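Tremgate College, Motorsport Media and Event Communication
Handout for Unit 4: The press office on a race weekend
Version of January 12, 2019

Please read this before the lecture. The part on embargoes will be discussed in class, so you should mark the places where you do not agree.

1. What the press office is for

A touring car championship has many people who want to speak: teams, drivers, sponsors, the circuit, the organizer of the series. The press office does not speak for all of them. It makes sure that a journalist who arrives at the circuit can find the right person, get a correct result sheet and send the story before the deadline. When students write their first media plan, they often put all their effort in the press release. The release is the smaller part of the work.

In our case study, the Prorndale round, the media center has 88 desks and the organizer received 200 requests for accreditation. So a choice must be made, and it must be possible to explain this choice to a person who was refused.

2. Accreditation

The usual order is:
Holders of a season pass
Daily newspapers and news agencies from the region
Specialist magazines and websites with a regular motorsport section
Freelance writers with a letter from an editor
Bloggers and podcasts, judged by recent work

The list is closed 72 hours before first practice. A request that comes later goes on the waiting list, also if the person is well known. Exceptions are made by the head of the press office only, and they are written down with the reason.

Photographers are a separate group. They need a desk for a shorter time, but they need a vest, a safety briefing and insurance papers. A writer's pass does not give access to the pit wall. Please remember this for the exercise, as last year several groups mixed the two kinds of pass. 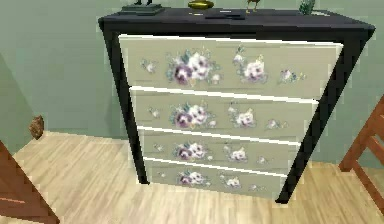
Fig. 1. Chest of four drawers, black with floral fronts.

3. Paper and digital material

Many students ask if a printed press kit is still necessary. At Prorndale the organizer gives the main documents in both forms. The entry list and the timetable are printed because they are consulted many times a day, and the connection in the media center becomes slow when the race starts. Driver biographies, team histories and free photographs are only online.

Each document must carry the time of issue. If a grid penalty changes the starting order, the old sheet is taken away from the tables before the new one is put out. Two versions lying side by side will produce two different stories.

4. Embargoes

An embargo is an agreement. The journalist gets the information early and promises to wait. The agreement is weak if the journalist did not accept it before, so it is bad practice to send a message to a long list with the word "embargoed" in the first line and then to complain when somebody publishes.

The Tronthorpe case: a team planned to announce a new driver after the April test. The text was sent one day early to all accredited media. A small website published it the same evening. The team took away the site's pass for the next round. Was this fair? Consider who had accepted the embargo, and in what form.

5. The press conference after the race

The top three drivers come directly from the podium. The moderator asks one opening question to each of them, in the order third, second, first. After this the floor is open. Questions in another language are allowed if the driver is willing, but the answer is then summarized in English.

The moderator should know the incidents of the race and should not give an opinion on any of them. When an incident is still with the stewards, it is enough to say this once.

6. Exercise

Work in groups of four. Your group is the press office of a new one-make series called Pan, which will have its first race at Prorndale as a support event. Prepare:
a media timetable for the race day
rules for accreditation, one page at most
a first press release without any quotation from a driver

Bring one printed copy for the group. The timetable must show the closing time of the media center, which many groups forget.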